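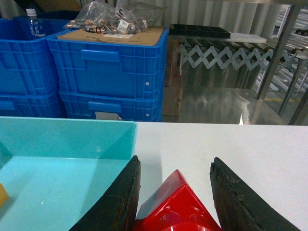
Kendra Gosselin told me my last flyer sounded like a tax form and she'd never have signed up for a sleep study off the back of it, so I'm having another go.

2020-06-19
By Charmaine Mathebula

I'm looking for people who work nights and have high blood pressure, and I'd love it if you were one of them! We want to find out whether the time of day you take your pills makes any difference to your readings when your sleep is all over the place. Day workers have been studied plenty. Night workers (bakers, nurses, truckers, my own dad for years) keep getting left out.

You can join if you're 41 or older, you work at least three night shifts a week, and you've been on the same blood pressure medicine since the winter. Sorry, no pregnant folks or anyone on dialysis this time.

It runs 10 weeks, starting in July. We mail you a cuff, you take a reading when you get up and another before bed, and you jot down when you slept. Two phone calls with me or Dwight Grewal, one clinic visit in Beaulieu for a blood draw, and parking's paid. Please don't change when you take anything until we've talked and your own doctor has said okay.

You get $10 for each week of readings you send in, plus you keep the cuff. You can quit whenever you like and still keep what you've earned.

We already have 1,623 names on the list and we need 2,000, so tell your coworkers too. Leave a message at the Jelutdale study desk and say what hours you're awake, I'm happy to call at 4 a.m. (I'm usually up with the baby anyway).

37 shares
6 comments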